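A morning at the Provano brush works, Irnel

2 May 2024

I have walked past brushes my whole life without giving them a thought. There's one under my sink, one in the shower, two in the bathroom cup, a big one by the back door for muddy boots. After the spring open house at Provano I can't stop turning them over to look at how the bristles are held in. I did it in a hardware store last weekend and was asked if I needed help.

The works is at the bottom end of Irnel, past the feed store and over the little iron bridge. Parking is on the grass, and in April the grass is soft, so take the left side where it's a bit higher. The tour is free but you need a ticket, and they only let in 15 people per group. I got the second slot of the morning. There was coffee in the front office while we waited, plus a long glass case of old brushes that could have kept me busy by itself: hat brushes, crumb brushes, a brush for cleaning the inside of a trumpet, a tiny one for typewriter keys, and one with a curved handle labeled only "for ducts." I asked what kind of ducts. Our guide didn't know either, and she has worked there since she was nineteen.

We started in the fiber room, and it smells wonderful – something like a barn and something like a new rug. The natural fibers come in bales and bundles, tied with string and stacked by color on deep shelves. Tampico is the pale, springy one that comes from a desert plant. Palmyra is brown and stiff and ends up in street brooms. Horsehair is softer than I expected, and you're allowed to put your hands in it (everybody did, and then everybody did again). The nylon sits along the opposite wall in hanks, like uncooked spaghetti, in white, black and a very loud green.

Before any of it can be used it has to be combed and mixed. A woman with forearms like a rock climber showed us how two lengths of horsehair are blended by hand on a bed of steel spikes. She slaps the hair down, draws it through, folds it, slaps it down again. It takes much longer to learn than it looks. One of our group had a try and got the whole bundle stuck, and she freed it with one flick without even looking down.

Next came the drilling and filling hall, and this is where you want the earplugs from the bucket by the door. A brush block starts as a plain piece of beech. It gets its holes drilled, and then each hole gets a tuft, folded in half around a small metal staple and punched in hard. The machine does both jobs at once, drilling one block while it fills another, and the block tips and swivels so that every hole faces the right way. The sound is like a sewing machine the size of a car. I watched a household scrub brush go from bare wood to full in less time than it took me to find my phone.

The biggest brush they were making that morning was a roller for a vegetable washer, and it had 2,566 tufts. It was lying in a cradle waiting for its trim, shaggy as a sheepdog. The trim is done on a spinning cutter, with the offcuts sucked away through a hose, and the roller comes out as smooth and even as a lawn. We got to pat it on the way past!

My favorite part was upstairs. There's a long room with north windows where they still do drawn work by hand, and I hadn't known that anyone did. In a drawn brush there are no staples. Each tuft is looped over a wire and pulled down tight into its hole, and the one wire runs along the whole back of the brush, hole after hole, stitched like leather. Then a second piece of wood is glued over the back to hide the wire. A good clothes brush has 379 holes and takes most of a working day. The men and women at the bench talk the entire time and never seem to look at their hands. I asked if I could see one before the back went on, and the wire pattern was so neat that it seemed a shame to cover it.

They let us pull one tuft each in a practice block. Mine came out crooked and fairly bald. You have to keep the wire tight with one hand and pull with the other, and if you let go for a second the loop jumps back out. I'm told my tuft would have failed. I kept the block anyway and it's on my desk.

After that we went down to the twisting shop, where the bottle brushes are made. Two wires are laid side by side, the bristle is fed between them, and the wires are spun until everything winds into a spiral. It happens in a blink. The best seller is the Flurkix, a bendy one for narrow-necked flasks, and they had a tub of seconds by the door at a dollar each. I bought four. The thinnest twisted brush they make is for cleaning the tubes of medical instruments and I honestly took it for a piece of thread until I held it up to the window.

The catalog lists 762 brushes, and the guide said that plenty of them have a single customer. There's a brush for bowling lanes, one for polishing pears, one for the edge of escalator steps, one for putting the shine on chocolate. Bakeries want bristles in a color that doesn't exist in bread so that a stray one can be spotted (hence the loud green). I could have heard another hour of this.

A few practical notes if you're thinking of going next spring. Wear closed shoes, they turn people away in sandals. The stairs to the hand room are steep and there is no elevator, but they had a table set up on the ground floor with a drawn brush in progress, and the workers took turns coming down to it. Kids are welcome from eight up. The shop takes cards. Lunch was a sausage stand in the yard and a tray of rhubarb squares that sold out by noon – I got the second to last one.

The whole visit runs two hours if you linger, and you should linger. I came home with the four bottle brushes, a nail brush in pear wood, a boot brush I didn't need and sawdust in both cuffs.
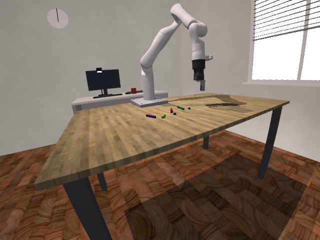
Posted by Yazdani

Tickets for the next open house go up at the front office in the new year. If you've been to the rope walk on the other side of Irnel, I'd love to hear whether it's worth the drive, and if anyone can tell me what that duct brush was for, please leave a comment.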